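Packing and Sorting Technician, Household Goods (Fixed Term)
Barnport Returns Center, Inden site 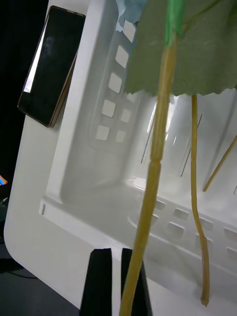 White plastic bin with a phone and an artificial plant at the sorting station.

Posting reference: 527
Posted: 02/05/2024
Reports to: Wojciech Kubiak, Shift Lead, Mixed Goods
Openings: 2
Contract: fixed term, ending in September

The position

Barnport receives mixed household goods from furnished rentals, show apartments and closed offices. Items arrive unsorted. A typical load contains storage bins, artificial plants, small electronics, kitchenware, desk supplies and paper waste, often in the same carton. The technician separates the load, checks each item, assigns a grade and packs it for storage or resale.

The work is done standing at a table. It is repetitive and requires steady attention to small differences in condition. Technicians work in pairs on large loads and alone on small ones.

Duties

Unpack incoming cartons and separate goods by class: rigid plastic, decorative, electronic, textile, glass and ceramic, paper.

Inspect plastic bins and baskets. Check rims, corners and wall openings for cracks and burrs. Bins with molded slots or cutouts are checked on the inner and outer face. Translucent white plastic is inspected against a light, as hairline cracks do not show well from the front. Goods under 11 grams must not be packed in open-wall bins without an inner bag.

Grade artificial plants. Leaves in felt-like or paper-like material are graded separately from molded plastic leaves and are never compressed. Ragged or torn-looking leaf edges are recorded as found. Do not trim. Some makers cut leaves this way on purpose, and the grading desk decides. Stems are checked at the joints and wherever tape has been applied. Tape is left in place unless the work order says otherwise.

Handle phones and other small electronics. Phones go into the padded tray, screen up, one per compartment. Technicians do not power on, charge or reset any device. A phone found among other goods is logged before anything else in the carton is touched.

Remove loose paper. Crumpled paper is opened and checked for writing or small parts before it goes to recycling.

Enter each item in the Mumon stock system with class, grade, main color and storage location. Training on Mumon is provided.

Pack graded goods. Heavy and rigid items go at the bottom, stems are laid flat along the long side of the carton, and leaves go on top with no load above them.

Clear the table at the end of each load and return empty bins to the rack, nested by size.

Requirements

Ability to lift cartons up to the site limit with correct technique.
Ability to stand for most of a shift, with scheduled breaks.
Good near vision, corrected or uncorrected, and the ability to tell similar colors apart. Stock labels depend on it.
Written English sufficient for short item notes.
Basic keyboard skills.

Useful but not required

Previous work in a warehouse, thrift store, moving company or prop store.
Experience with artificial flowers and plants, in retail or display.
Familiarity with any stock or inventory software.

Conditions

The first 87 hours are paid training at the full rate. During this period the technician works beside an experienced packer and grades are double-checked. Grading errors in training are corrected at the table and do not count toward the monthly accuracy figure.

Gloves, apron and safety shoes are supplied. Gloves are worn for unpacking and for glass. They may be taken off for felt and paper materials, where grip and feel matter more - the shift lead will show the accepted method.

Personal phones are kept in the lockers at the entrance to the sorting room.

The Inden site is on one level. The sorting room is heated. The loading area is not, and technicians spend part of each shift there. Staff parking is behind the building, entrance from Brzozowska. There is a covered bicycle rack at the same entrance.

How to apply

Send a one-page resume and a short note stating when you can start. Quote reference 527 in the subject line. A cover letter is not needed. Applications go to Obadia Muli, Site Hiring, at the Inden office, or can be handed in at the front desk.

Selected applicants will be invited to a practical session at the sorting table. The session consists of one mixed carton to be sorted, graded and repacked, followed by a short talk with the shift lead. There is no written test. Bring photo ID and closed shoes.

Applications are reviewed in the order received. The posting will be taken down when both positions are filled.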